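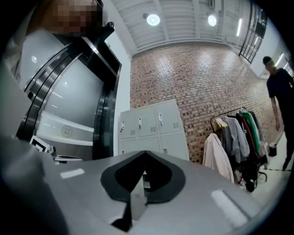

Hemwood Distribution – Garment Returns
Automation Working Group, minutes of meeting

Print | E-mail
Reading time: 3 min

March 26, 2021

Chair: Corina Coman (Operations)
Minutes: Yu-ting Hsiao (Process Engineering)
Also attending: shift leads for intake and grading, HR, IT, Facilities, two floor representatives
Apologies: Purchasing

1. Previous minutes

Accepted with one correction. Under item 4, "packing" should read "grading."

2. Status of the Tufa cell

The Tufa cell handles folding and bagging of graded returns. It has run on the early shift only since the last meeting. Output on a full shift is 194 garments per hour against a planned rate of 210. The gap is put down to long coats and anything with a hood, which are still pulled off the line and folded by hand.

Process Engineering proposed a separate hand lane for these items instead of stopping the cell each time. Agreed for a trial period. The lane will be staffed by one person per shift, rotated every two hours.

3. Training recordings

Staff continue to record handling tasks with the hand-held gripper, so that the folding and hanging routines can be extended to more garment types. 40 sessions are complete. Sessions that include picking from a rail are behind plan and will be given priority.

Floor representatives raised three points:

– Recording time is being counted against individual pick rates. The chair confirmed that it should not be. Shift leads will log it under a separate code from the next pay period.
– Wrist fatigue was reported after long sessions. Sessions are now limited to 40 minutes, with at least one hour of other work before the next.
– Several people asked who keeps the footage. IT stated that faces are pixelated before files leave the site and that recordings are not used for performance review. The representatives asked for this in writing. HR will issue a one-page notice.

4. Changes to jobs

HR reported that 19 positions on the folding tables are affected. No positions are being removed in this phase. Eleven people have asked for grading, five for cell operator training and three have not stated a preference.

Grading needs a better eye for fabric faults than folding does, and the intake lead does not expect a new grader to reach full speed in under six weeks. Rates for new graders will be set lower during that time. The figure was not agreed and is carried over.

The operator grade was discussed at length. Floor representatives hold that clearing jams and restarting the cell is skilled work and should be paid as such from the first day. HR's position is that the higher rate applies after sign-off. The chair asked for both positions on paper before the next meeting – no decision was taken.

5. Scheduling software

Gellura will replace the paper rota for the returns floor in June. Swaps between two people on the same task will be approved automatically. Swaps across tasks still go to the shift lead. Staff without a smartphone can use the terminal outside the break room.

One representative noted that the test rota had placed the same person on the hand lane three shifts in a row. IT will check whether the rotation rule was loaded.

6. Fuso carts

The two Fuso carts remain on hold. Floor markings at the intake door are not finished and the turning radius at the end of aisle C is too tight for a loaded cart. Facilities will move the end rack and measure again. Manual carts stay in use until then.

7. Actions

Separate time code for recording – shift leads
Written notice on footage – HR, with IT
Proposal on new grader rates – HR, intake lead
Position papers on operator grade – HR, floor representatives
Gellura rotation rule – IT
Aisle C rack and floor markings – Facilities
Hand lane trial, hourly counts – Yu-ting Hsiao

8. Other business

The early shift asked for a second stool at the cell. Approved.

Next meeting to be called by the chair once the position papers are in.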